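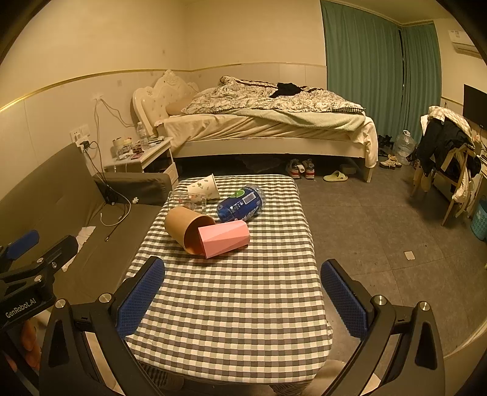

Front gripper open, five containers on their sides at the far left of the cloth.

Comparing finger pads with tipped-over cups

I love this test! Upright cups flatter almost any gripper, but lay them down and you learn a lot in 10 minutes.

What you need: a small table, a few paper and plastic cups, one bottle, and two sets of pads. I'm comparing the Pisero pads with the softer Granström ones.

1. Lay everything down with some pieces touching. Leave the near half of the table clear as your drop zone.
2. Open the fingers all the way and come in low, one finger on each side of the cup.
3. Close slowly until the wall just starts to give – then stop and lift.
4. Stand the cup up in the clear area and let go.
5. Do 4 rounds, swap pads, and repeat with the same layout.

Save the bottle for last. Mine weighs nearly 350 grams with water in it, and it loves to roll. Write down every slip, even the tiny ones!

Leif Bakke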